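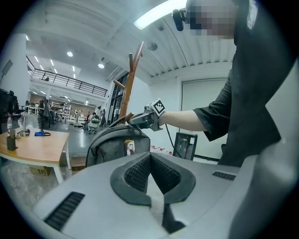

Norura Perchero: comparación de pinzas de mano y cámaras

Versión publicada el 16 Aug 2022. Mantenimiento: Märta Söderlund y Borghild Tveit (Vustenon).

Resumen

Este repositorio contiene las grabaciones y los scripts de la comparación entre dos configuraciones de cámara para pinzas de mano: una cámara montada en la propia pinza y otra a la altura de la cabeza del operador. La tarea es siempre la misma. Un operador trabaja con dos pinzas, una en cada mano, junto a un perchero de madera con una bolsa gris oscuro. Se eligió el perchero porque combina un poste vertical, varios brazos cortos en ángulo y un objeto blando con asa, y en pruebas anteriores con cajas apenas se veían diferencias entre configuraciones.

El objetivo era decidir qué vista usar para estimar la pose de la pinza y el momento del cierre. No es un conjunto pensado para entrenar una política completa, aunque los ficheros se pueden leer con el cargador habitual de Norura.

Contenido

episodios/: una carpeta por episodio, con vídeo de cada cámara, apertura de los dedos y marcas de tiempo.
calib/: intrínsecos de las cámaras y geometría de los marcadores.
anotaciones/: instante de contacto, instante de cierre y resultado, en CSV.
scripts/: sincronización, detección de marcadores y tablas.

Hay 82 episodios grabados, de los cuales 56 pasan el control de sincronización. Los demás se conservan en episodios/descartados, con el motivo en notas.txt. Las tablas se calculan solo con los 56 válidos.

Equipo

Las dos pinzas son del mismo modelo, Wikström de mano, con dedos claros. Cada una lleva encima marcadores fiduciales en blanco y negro y va conectada por cable. Los vídeos se graban a 60 fotogramas por segundo, con la exposición fijada en 4000 microsegundos. Con exposición automática, las luces del techo cambiaban el contraste del marcador al inclinar la pinza y el detector perdía esquinas.

El controlador es el Ernimton de serie, sin modificaciones. La versión del firmware figura en calib/version.txt.

Procedimiento de grabación

1. Colocar el perchero según las marcas del suelo. Son de cinta roja, en forma de L, y se ven bien desde la cámara superior.
2. Comprobar que el piloto verde de las dos pinzas está encendido.
3. Abrir y cerrar las dos pinzas a la vez, tres veces. El script de sincronización busca ese patrón.
4. Cerrar una pinza sobre el brazo indicado en la hoja y mantener la otra abierta hasta la señal.
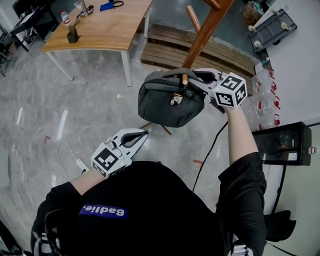 5. Repetir con la otra mano. En esta fase el antebrazo puede tapar el marcador contrario en la vista superior; se anota como oclusión y no se repite la toma.
6. Pasar al poste central. Se agarra por debajo de los brazos, con la pinza lo más horizontal posible.
7. Parar la grabación antes de soltar las pinzas sobre la mesa.

Siv Öberg y Agnes Wallin anotaron los episodios por separado. Cuando no coincidían en el instante de contacto se guardaron los dos valores (columnas contacto_a y contacto_b).

Resultados

La vista superior da mejor pose. Los cubos con marcadores suelen quedar de cara a la cámara y la trayectoria sale continua, salvo en las oclusiones del paso 5. En cambio, el instante de cierre es difícil de fijar desde arriba, sobre todo en los brazos del perchero, donde la propia pinza esconde el contacto.

La cámara de la pinza funciona al revés. El contacto se aprecia con claridad y las dos anotadoras coincidieron casi siempre, pero la pose de la otra pinza solo se puede estimar cuando entra en el campo de visión.
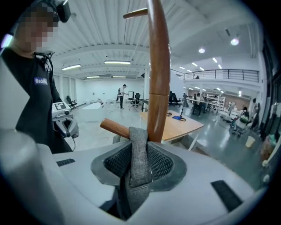 Foto: Ronja Sæther / Vustenon

Los agarres sobre el poste son los más fáciles de anotar desde la pinza – el dedo, la almohadilla y la madera quedan muy cerca de la lente. El barniz del poste tiene reflejos, y el detector de bordes que probamos en febrero fallaba ahí. Está en scripts/antiguo por si alguien quiere retomarlo.

Para los próximos trabajos usaremos las dos vistas: la superior para la pose y la de la pinza para el cierre.

Limitaciones

Un solo lugar, un solo perchero y una sola bolsa. Al fondo de algunos vídeos hay otras personas; las caras están difuminadas y no se deben intentar recuperar. No se midió la fuerza de agarre. El fichero de apertura tiene saltos en los primeros segundos de algunos episodios, anteriores al patrón de sincronización, y se pueden recortar sin perder datos de la tarea.

Uso

Ejecutar scripts/sincronizar.py sobre la carpeta de un episodio y después scripts/tablas.py. Los errores se comunican en el gestor de incidencias del repositorio, indicando el número de episodio y la cámara.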